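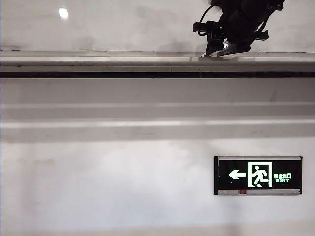 3.2 Wall surfaces and ledges

Marks on pale surfaces were recorded separately from marks on ledges and mouldings. Saludo and Maglaya wiped each ledge from left to right with a damp cloth, then went over the seams with a dry one. Of the 327 surfaces in the Omden set, 9 were left out as the paint had begun to lift. Figure 3 shows a ledge with faint seams along its length and a narrow dark strip beneath it. Dark strips of this kind were scored on their own line of the sheet.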